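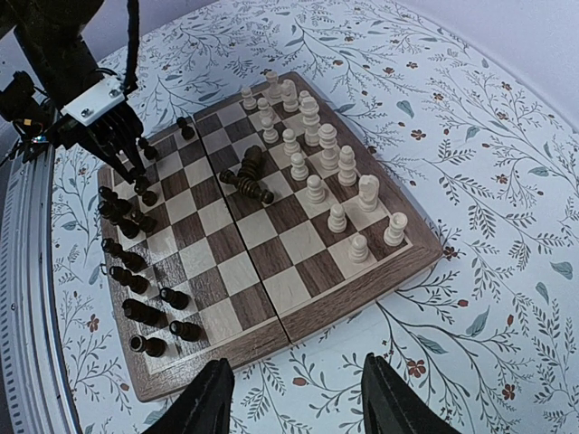
Folding board on the floral cloth, black pieces to one side.

Ticket 2910 - Club pairing software prints wrong table numbers
Opened by: Orla Flanagan
Product: Mistus league manager, desktop version
Priority: normal
Status: closed

Since the February update the pairing sheet gives the wrong table for any player who has had a bye. The pairings themselves are right. Only the table column is off, and only on paper. On screen it looks fine.

Steps: open the Prutau evening league, go to round 4, press Print pairings. Our printer is a Bredent, connected by cable. We have 30 players in the list and over half of them were sent to the wrong table last night. It took until 18 minutes past the start time to get everyone sat down.

Tried so far: restarted the computer, printed from a second laptop, removed and added the printer again. Same result each time. 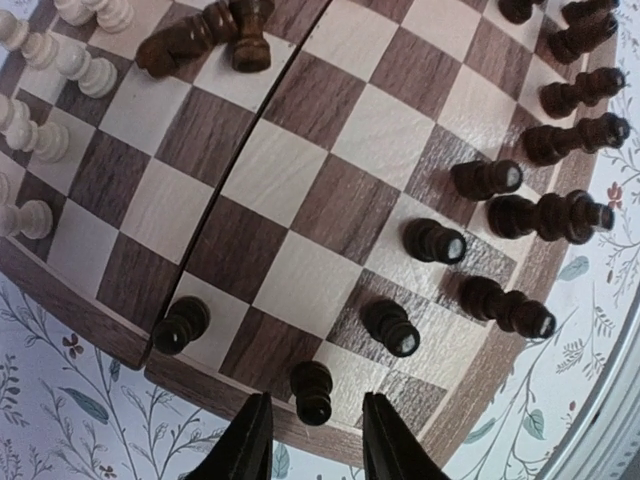

Folding board with the seam across the middle.

Reply from Teófilo Apaza, support

Thanks Orla. Please export the league file and attach it. Also tell me whether "Keep fixed tables" is ticked under Venue settings. Don't edit the round until I've looked at it.

Reply from Orla Flanagan

File attached. The box is ticked. We need it, as one of our players has to stay by the door - the other tables can move.
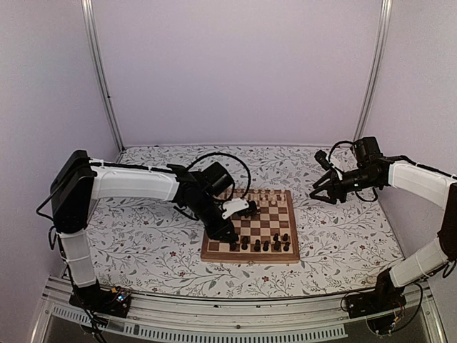 I should add that saving the sheet as a PDF gives the same wrong numbers, so I don't think the printer comes into it.

Reply from Teófilo Apaza, support

Agreed, it isn't the printer. The print layout is using the table list saved before the bye was entered, and the screen uses the new one. I get the same fault here with your file. To get round it, open Venue settings, untick "Keep fixed tables", save, tick it again and save. Then print. You'll have to do this once per round until the fix is out.
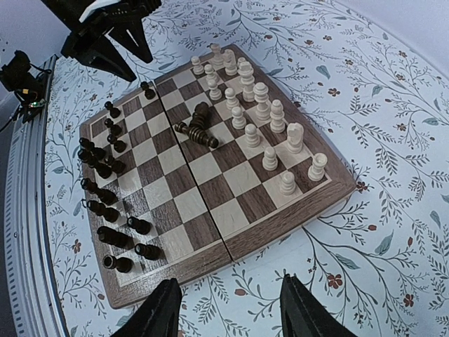

Will doing this change results we have already entered?

Results are stored separately from the table list, so they stay as they are.

Reply from Orla Flanagan

Done, and the sheet now matches the screen. The Lei group had the same fault and it worked for them too. Happy for this to be closed - please let me know when the fix goes out.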